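The Long Afternoon of the Rubber Bands

I drove out to Skondstead in June expecting to see a robot learn something. What I got was Noelia Olmedo steering a pair of arms by hand, over and over, while a computer took notes. I stayed until they made me leave.

Noelia works for Callitbridge, a small outfit that wants robots to handle the floppy, annoying stuff — clothes, cords, anything that won't hold still. To get there, somebody has to show the machine what a good job looks like, and then show it again. The team's target is 2000 examples of one sorting chore. When I walked in, they had 101.

"That's 101 good ones," said Jannik Heitmann, who checks each run before it goes into the pile. "You don't want to know about the others." (I did, so I asked. Mostly drops.)

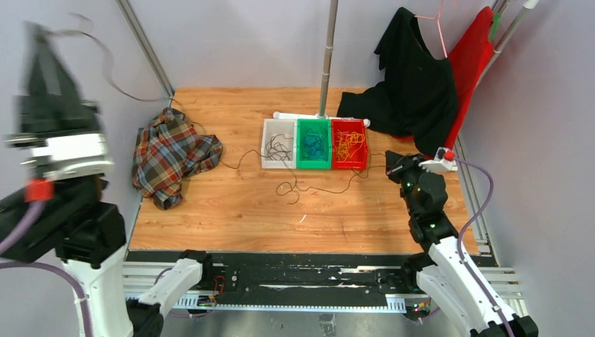

Sixteen Tries Before Coffee

The chore sounds like something you'd hand a bored kid. There are three bins, white, green and red, and the rubber bands get sorted by color. Dark ones go in the white bin, blue in the green, yellow-orange in the red. Simple, right? Then Noelia let me drive, and I spent 90 seconds chasing one band across the wood like it owed me money!

A rubber band has no proper handle, you see. You pinch it and the rest of it swings wherever it likes, and it never swings the same way on the next try. Noelia closes the fingers slowly, waits a beat, then lifts.
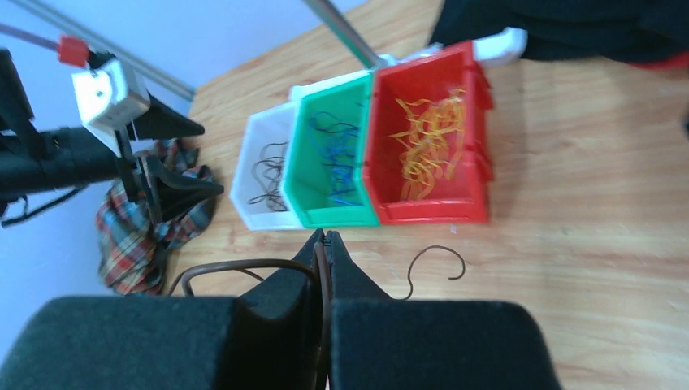 Jannik is fine with her being a little clumsy now and then, as long as she recovers. A learner that only sees perfect grabs has no idea what to do after a bad one, he told me, and bad ones are coming. So a fumble that gets fixed goes in the keep pile, and a fumble that ends with a band on the floor of the room gets tossed.

She did 16 runs that morning before her first coffee. I did four after lunch, and Jannik kept one of mine. I've been telling everyone.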